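Review: The Stukard Arm and the Garutus Chore Pack, Five Weeks In
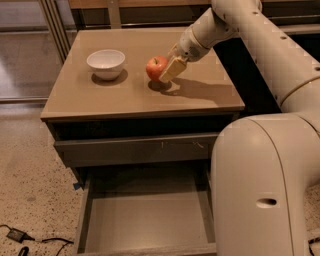 Apple, bowl, open drawer: the tidy-up test on the nightstand.

My test for any household robot is the nightstand. Folding a fitted sheet is beyond most people I know, so I leave it off the list. A nightstand asks for very little. Put the apple in the bowl, close the drawer, go away.

The Stukard is the arm and the Garutus Chore Pack is the software that tells it what a chore is. They are sold separately, like a bicycle and its wheels. Setup took me an afternoon and most of an evening, and the manual has 56 pages, 6 of which concern the emergency stop. I read those twice.

I ran the apple-to-bowl job 33 times through September. On a good run the arm comes down beside the apple, has a long think, closes its blocky gripper and gets the fruit into the bowl with real delicacy. I clapped the first time. On a bad run it nudges the apple an inch, reconsiders, and nudges it back. A glossy tabletop seems to bother it, and so does late afternoon sun. Moving the lamp helped a little. Buying a duller nightstand would probably help more, but I draw the line at redecorating for an appliance.

Drawers went better than I expected. It will push an open one shut with a firm, slow shove, and it knows when to stop. Pulling one open is a different story if the handle is small. Anything soft inside, socks for instance, and you're on your own.

Then there's the size. The thing looms over a bedside table like an uncle inspecting a buffet. Plan your floor space and your cable runs before it arrives, and measure the doorway too.

I also tried the rival Dunleavy pack on the same arm. It's faster and much rougher on fruit. If your chores involve boxes on a packing bench, I'd take the Dunleavy. For anything you intend to eat, stay with Garutus.

Can machines do the housework yet? One apple at a time, with supervision. The Kemetside store let me extend the rental for another month, and I've moved on to pears.

Rating: 3 out of 5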